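Inskip page 4: worktops, cloths and the folding bench

I went along to Inskip expecting to be told that a surface can change how people work, and I was told exactly that, several times. The Nitora sheet claims 1000 wipe-downs without a mark. Fliltari, who supply the cloths, say 700 washes. I asked both of them who did the counting and got a leaflet.

So here is what I thought at the time. Make of it what you like.
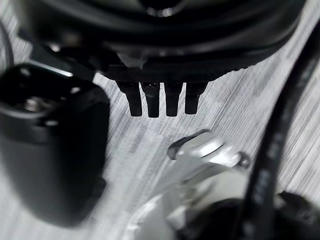

Pale gray top, fine streaks running on the slant. Shiny metal part toward the front.

I'll give the streaks this much: they ought to hide small scratches better than a plain white top would. Whether that is worth the Nitora price is another matter. My own bench at home is an old door on 2 trestles and it has taken paint, glue and a dropped vise. I would want to see one of these tops after a wet February in a garage before I said anything kind about it.

Then there is the matter of glare. Pale tops look clean in a showroom and bright everywhere else, and after an afternoon of sorting small parts I'd be wanting something darker to put down. The sales answer is a mat, sold separately – of course it is.

Next came the textiles, which I had been promised were the good bit.

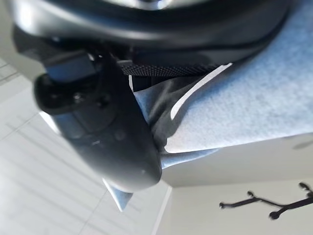 Fliltari call their cloth range Flusard and it comes in about 64 shades, a good many of which I could not tell apart. Light blue is sensible enough for a workroom. What I don't believe is the line about Flusard cloth "falling into its own fold." Cloth falls where you drop it. If you want a straight edge you still have to shake it out, lay it down and smooth it by hand, same as any old towel, and dark pieces on top of light ones will leave lint whichever leaflet you read.

I did take a price list home. The mat costs more than my trestles did.

Page 5 has the shelving.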